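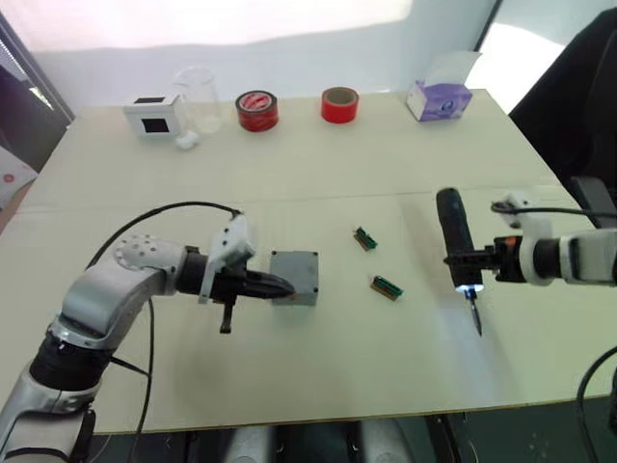 Sastodell's Living Room Problem

June 24, 2023

14 comments | 29 shares

Sastodell has spent most of its short life selling one thing, a streaming app for people who watch a lot of old television. It has done that well enough. The company wants the app to be the first thing its customers open when they sit down, and the update released in May is its biggest attempt yet to get there.

The main change is a shared watchlist. Up to four people in a household can add shows to the same list, and the app keeps separate track of where each person stopped. Under the old system, one viewer finishing an episode marked it as watched for everybody on the account.

"We got more mail about that than about prices," says Shona Menzies, who runs the product team. Her group rewrote the part of the app that stores viewing history, a job that pushed the release back twice.

The update also brings channels from outside companies into the Sastodell menu. Cullerix and Orkoritz are the first two. Subscribers to either can start a show without leaving the app, although Orkoritz titles still need a separate sign-in every 29 days. Live sports are not included. Menzies would not say when, or if, they will be.

Search is better but uneven. Typing a title brings up results from all three catalogs, with the cheapest option listed first. Typing an actor's name brings up Sastodell titles only. The catalog now has roughly 600 series, and the company says 400 of them have captions in Spanish.

Abundio Ayala writes the release notes and answers many of the support messages himself. The most common complaint since May, he says, has been the new home page, which moved the settings button from the top row to a side panel. A fix is planned for the next version.

The app runs on most streaming boxes sold in the last few years. Owners of the older Baird box get the shared watchlist but not the outside channels, and Menzies says that will not change. The box does not have enough memory to keep the larger menu loaded.

The price stays the same through the end of the year.

Comments

tvdinnertim: Finally separate progress. My wife is two seasons ahead of me on everything.

kmr_ohio: Still have the Baird box and it works fine. Not buying a new one for a menu.

Lorna P.: Where did they put the settings? I looked for ten minutes.

tvdinnertim: Side panel, press left twice.

Contact us | Copyright 2023 | Back to top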